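미르난스(Mirnance) 팟 기기, 코일 수명 광고 믿어도 되나요

게시판: 입문기기 / 질문·토론

작성자: 연무주의보
오후 9:40

연초 끊고 액상으로 넘어온 지 얼마 안 된 사람입니다. 지금 쓰는 건 동네 매장에서 권해준 단저 씨(Danzer) 팟인데 누수가 심해서 갈아탈까 합니다. 후보는 미르난스하고 거니스(Girnness) 둘입니다.

미르난스 판매 페이지를 보면 메쉬 코일 하나로 액상 100ml까지 맛 변화가 없다고 적혀 있습니다. 솔직히 안 믿깁니다. 지금 쓰는 팟은 일주일만 지나도 탄맛이 올라오거든요. 후기도 죄다 "배송 빠르고 맛표현 좋아요" 수준이라 참고가 안 됩니다. 며칠 써보고 쓴 후기인지 한 달 쓰고 쓴 후기인지 구분이 안 돼요.

실제로 오래 써보신 분 있으면 코일 얼마 만에 가시는지, 액상은 뭐 쓰시는지 같이 적어주시면 감사하겠습니다. 좋다는 말만 말고요.

답글 1
작성자: 무화기수리공
오후 9:58

100ml는 무슨 액상으로 쟀는지부터 물어봐야 합니다. 감미료 안 들어간 맑은 멘솔로 저출력에서 돌리면 오래 가는 게 당연합니다. 디저트 계열 진하게 단 액상 넣으면 어느 회사 코일이든 금방 까매집니다. 판매 페이지에 시험 조건 안 적혀 있으면 그 숫자는 없는 숫자로 치세요.

저는 미르난스를 11월부터 썼고 과일 액상 기준으로 코일 하나에 팟을 열 번 못 채웁니다. 나쁘다는 얘기는 아니고 다른 팟이랑 비슷하다는 얘기입니다.

답글 2
작성자: 새벽세시
오후 10:07

윗분 말씀에 반은 동의하고 반은 아닙니다. 저는 같은 기기로 담배향 액상 쓰는데 한 달 넘게 갑니다. 열 번 못 채운다는 건 길들이기를 안 하셨거나 출력을 끝까지 올려 쓰시는 거 아닌가요. 16와트 고정이 제일 무난합니다. 그 위로 올리면 연무량은 늘어도 솜이 못 따라갑니다.

답글 3
작성자: 무화기수리공
오후 10:15

길들이기 매번 합니다. 액상 채우고 세워놨다가 약하게 몇 모금 빨고 시작합니다. 출력도 16와트고요. 담배향이랑 과일향을 같은 기준으로 비교하시면 안 되죠. 담배향도 제품 나름이고요. "무난하다"는 말로 넘어가면 원글님이 얻는 게 없습니다.

답글 4
작성자: 루흐티번역
오후 10:31

해외 리뷰어 중에 로잘리 루흐티(Rosalie Ruchti)라는 분이 팟 기기를 꽤 꼼꼼하게 봅니다. 블로그 글에서 읽은 내용을 대충 옮기면 이렇습니다.

미르난스는 첫 팟 맛은 좋은데 두 번째 팟부터 편차가 있다. 같은 상자에 든 카트리지 2개가 흡입 저항부터 달랐다. 거니스는 맛이 조금 밋밋한 대신 카트리지끼리 차이가 작다. 누수는 둘 다 결로 수준이고 닦아 쓰면 된다.

댓글란에서 응안링 탕(Ngan-ling Tang)이라는 분이 반박을 달았는데, 저항 차이는 공기 조절 링이 돌아가서 생긴 것 아니냐고 합니다. 그 부분은 루흐티 씨가 답을 안 했어요. 판단은 각자 하시고요.

답글 5
작성자: 연무주의보 (글쓴이)
오후 10:44

답글 감사합니다. 카트리지 편차 얘기는 처음 듣네요. 그럼 코일 수명이 문제가 아니라 뽑기 운이라는 건가요? 2개 중에 하나가 불량이면 사실상 반값짜리를 제값 주고 사는 셈인데요.

답글 6
작성자: 전직매장알바
오후 10:52

매장에서 일해봐서 적습니다. 카트리지 불량이라고 가져오시는 것 중에 진짜 불량도 있지만 주입구 실리콘 마개를 덜 눌러 닫은 경우가 많았습니다. 덜 닫히면 공기가 새서 흡입감이 헐렁해지고 액상도 내려옵니다. 원글님 단저 씨 누수도 그쪽부터 의심해보세요. 기기 바꾸기 전에요.

그리고 "전 공정 자동화 생산" 같은 문구 보고 편차가 없을 거라고 기대하는 분들 계신데 저는 그거 안 믿습니다. 기계로 조립하든 손으로 조립하든 솜 밀도 검사를 안 하면 똑같습니다. 판매 페이지에서 검사 기준 적어둔 걸 본 적이 없어요.

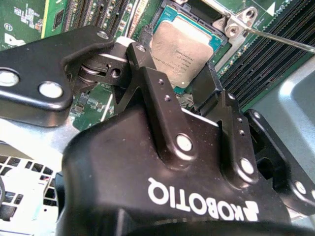 답글 7
작성자: 새벽세시
오후 11:03

검사 기준 안 적는 건 이 업계 전부 그렇습니다. 그걸로 미르난스만 깎을 일은 아니죠. 저는 여태 카트리지 교환 한 번도 안 해봤습니다.

답글 8
작성자: 무화기수리공
오후 11:10

"나는 괜찮았다"는 편차가 없다는 근거가 안 됩니다. 뽑기가 잘 된 쪽 얘기일 수도 있으니까요. 제 것도 물론 한 사람 얘기고요.

원글님, 마개 확인해보고 그래도 새면 카트리지만 새로 하나 꽂아보세요. 그래도 새면 그때 기기를 바꾸시고요.

답글 9
작성자: 복숭아금지
오후 11:26

세사드(Sesard) 얘기는 왜 아무도 안 하나요? 코일만 따로 갈 수 있어서 팟째 버리는 것보다 유지비가 쌉니다. 누수도 저는 없었어요.

답글 10
작성자: 전직매장알바
오후 11:33

세사드는 코일 교체형이라 꽂는 쪽 고무링이 헐거워지면 거기서 샙니다. 처음엔 없다가 나중에 생겨요. 얼마나 쓰셨어요?

답글 11
작성자: 복숭아금지
오후 11:35

3주요.

답글 12
작성자: 전직매장알바
오후 11:38

두어 달 뒤에 다시 적어주세요. 비꼬는 거 아니고 진짜 궁금해서요. 코일 값 싼 건 맞습니다.

답글 13
작성자: 루흐티번역
오후 11:49

유지비 따지실 거면 코일 값만 보지 마시고 단종 여부도 보세요. 기기는 멀쩡한데 카트리지를 못 구해서 서랍행 된 게 저는 여럿입니다. 거니스는 구형 팟이 신형이랑 호환된다고 광고하던데 실제로 꽂아본 분 계신가요? 상세페이지에는 호환이라고만 있고 어느 모델부터인지가 없습니다.

답글 14
작성자: 새벽세시
오전 12:04

꽂히긴 합니다. 대신 자석이 약해서 주머니에서 빠진 적 있어요. 호환이라고 부르기엔 좀 그렇습니다.

답글 15
작성자: 연무주의보 (글쓴이)
오전 12:20

방금 단저 씨 팟 빼서 봤는데 마개 한쪽이 들떠 있네요. 꾹 눌러서 닫고 휴지 위에 세워놨습니다. 이게 원인인지는 아침에 봐야 알겠고요. 탄맛은 별개 문제니까 코일은 어차피 새로 사야 할 것 같습니다.

미르난스는 일단 보류합니다. 100ml 시험 조건을 판매처에 문의 넣어놨으니 답 오면 여기에 그대로 붙여넣겠습니다.

답글 16
작성자: 무화기수리공
오전 12:27

답이 "사용 환경에 따라 다를 수 있습니다"로 온다에 한 표 겁니다. 액상 이름이랑 출력까지 적어서 보내주면 제가 같은 조건으로 돌려보고 결과 올릴게요.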